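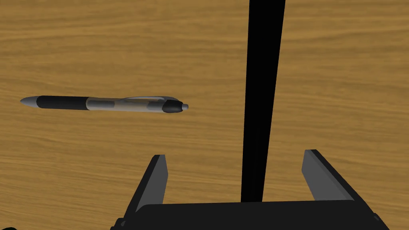
Picking up pens with Pikus: my term project in robot software

Pens are awful. I want to get that in early, because when I picked this project I thought the thin objects would be the easy bit and I'd spend most of the term on plants and bowls and other lumpy things. A pen is straight, it's smooth, it has an obvious middle, you pinch it and lift. A child can do it! My first version of the software managed it so rarely that Josefien Van Leeuwen, who supervised me, asked whether I'd remembered to switch the grasping part on.

What I was meant to build was the piece that sits between "there's a pen on the table" and "close the gripper". Everything runs in simulation, on a two-armed robot at a long table, with a camera at the wrist and a wider view from up by the body. My piece is called Pikus. It takes the wrist view and depth, works out where the long axis of the object is, suggests some grasps and hands the best one over. The arm movement is done by Ladier, which is the motion planner Harish Garg wrote for his own project the year before mine, and which I was told very firmly to leave alone. (I left it mostly alone. More on that later.) The rooms and tabletops come from Florard, our scene generator, and all of it runs on a shared machine called Kramer that everybody else on the course also wanted in November.

How the first version worked

The first version was about as simple as I could make it. Take the depth, fit a plane to the table, throw away anything close to the plane, and whatever is left must be objects. Then group the leftover points into blobs, pick the blob nearest the gripper and find its longest direction. The jaws should close across that direction, somewhere near the middle.

On chunky objects this was fine, and I felt very clever for an afternoon. With pens there were two problems at once, and it took me ages to see that they were two and not one, as they both ended with the gripper closing on air.

Problem one was the plane fit. A pen doesn't stand very high off a table. I'd set my threshold for "close to the table" by trying it on bigger things, so half of the barrel was being thrown away as tabletop and only the fattest parts survived. The blob I got was a short stubby thing, and its longest direction pointed anywhere it liked.

Problem two was worse and a lot sillier. Pikus kept choosing the robot. There's a long black rod that comes down into the wrist view, and to a piece of code that likes long thin objects, a long thin rod right beside the gripper is the best pen it has ever seen. It's straight, it's big, it's close. I watched a replay in which the pen sat there quite happily on the wood while the planner got asked, over and over, to grasp something attached to the arm. Ladier refused every time, quite rightly, and my code took the refusal to mean "try a slightly different angle".

Teaching it what is robot

Lies Hendriks, who had the desk next to mine, said the obvious thing: you know exactly where the robot is, you've got the joint angles, so draw it and take it away. So I did that. For each wrist view, Pikus now asks the simulator for the arm's own shape at the current joint angles, projects that into the camera and blanks out every pixel it covers. It's called a self mask and there's nothing new in it, but I'd never built one and I learnt more from it than from anything else this term.

Things I got wrong on the way, in case you are doing the same project next year:

The joint angles and the picture have to be from the same moment. Mine were a step apart. While the arm was still you couldn't tell, and then as soon as it moved the mask slid off to one side and a lovely thin strip of finger was left showing. And what is a thin strip of finger? A pen, of course.

The mask needs to be a bit fatter than the robot. I grow it by a small margin, which tidies up the ragged edges. Grow it too much and you start eating the pen when it gets close to the jaws, which is exactly when you need it most. I ended up with a wide margin far away and a narrow one for the last part of the approach.

Both arms count! I'd only masked the arm the camera belongs to. When the other one wandered into view its parts were fair game again, and I had some quite alarming plans for the left arm to pick up the right.

I also keep a "don't know" label now. Before, a blanked pixel was treated as empty table, so the planner thought it could go there. Now anything hidden behind the robot is unknown, and Pikus will not put a grasp on it until the view changes. It made the whole thing more timid but it stopped a nasty habit of sweeping through whatever was hiding behind a finger.

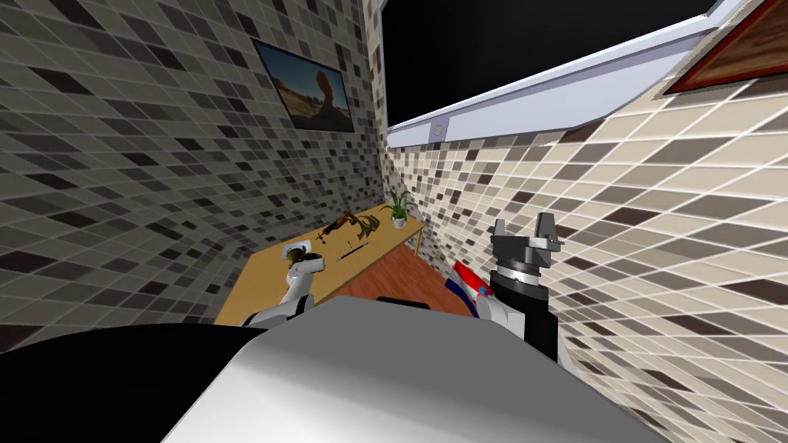
Clutter and the wide view

Once the mask worked I turned up the mess on the tables. Florard will happily put a potted plant at the end of the table and scatter other odds and ends around, and the angles are much less kind from the body than from the wrist. I use the wide view only for a first guess. It says "something thin, over that way", the arm goes to look from above, and after that the wrist view is in charge.

I did try to be greedy and choose the grasp straight from the wide view to save a movement. Tien-fu Kong, who was working on tracking and knew far more about this than me, bet me a coffee it wouldn't work for anything lying pointing away from the robot, and he was right. An object seen nearly end-on has hardly any length to measure, so the direction comes out as rubbish. He had the large one.

Leaves were their own little adventure. Long narrow leaves look like sticks if all you have is a length and a width, so Pikus was proposing to pluck the plants. I added a check that the object should be resting on the table for most of its length, which a leaf arching out of a pot isn't. It's a crude test and I can think of ways to fool it (a pen leaning on a book, say) but I ran out of weeks.

Choosing between grasps

For every object Pikus makes seven candidates spread along the axis. Each gets a small crop of the wrist view, 64 pixels on a side, turned so the object always runs the same way across it. A little network scores the crop for how likely the jaws are to close on it cleanly. Turning the crops was Hermenegildo Ledesma's suggestion and it saved me from having to show the network every object at every angle. He marks our coursework so I hope he's pleased to be mentioned.

I trained on 1,000 generated scenes and kept another 1,000 aside for testing, with different woods for the tabletop. That last part matters more than I expected. In an early run the training tables all had the same strong grain, and the network decided that dark wavy streaks were never graspable, which was sort of true, and then came apart completely on a plain pale top. With the woods mixed up it settled down. I also had to be strict with myself about not peeking at the test scenes, which is hard when it's late and Kramer is finally free.

The score on its own liked the ends of pens far too much, I think because the tips and clips have sharp edges and are easy to see. A pen held by its tip swings. So I multiply the score by a plain, boring preference for the middle, and that one line did more good than a whole week spent on the network.

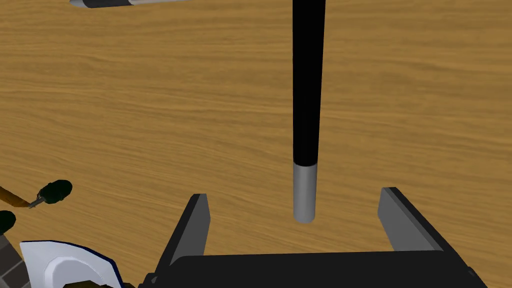
There's one more piece in the choosing, and it's the bit where I touched Ladier. When the planner turns a grasp down it used to say no and nothing else. I changed it, with Harish's permission, so that it says which part would have hit what. If the trouble is the gripper housing against the table, Pikus tilts the approach. If it's the other arm in the way, there's no point fiddling with angles, so it waits and asks again. Before this change it would work through all the candidates, fail, start again at the first one and go round until the time limit stopped it.

How well does it do?

Much better than it did, and not well enough that I'd let it near my own desk. In the test scenes with a single thin object and nothing near it, it lifts the object nearly every time. Put in clutter and it drops to a bit over half. With the self mask switched off and everything else left on, it's hopeless in any scene where the rod is nearer than the pen, and I've kept that switch in the code so that whoever has it next can see for themselves.

The failures left over are mostly of two sorts. Some are pens touching another object, where my blobs join up and the "middle" ends up somewhere between the two. The others are slips: the jaws close in the right place and the pen rolls out as they meet it. Josefien thinks those are down to closing one finger slightly before the other, and I haven't had time to check. The contact settings in the simulator could also be to blame, and I'd look there first if I were starting again.

What I'd do next

Splitting joined blobs is top of the list. Tien-fu has a tracker that follows objects between views and I'd like to borrow it, as two things that touch from one angle often come apart from another. I'd also swap the fixed table threshold for one that changes with distance, which I wrote down as a job early on and then never did.

The code is in the course folder under Pikus, with a readme that Lies has tested by following it word for word and complaining. Run the mask check before anything else. It draws the mask over the wrist view while the arm moves about, and if you see any edge of the robot peeping out, go and look at your timestamps.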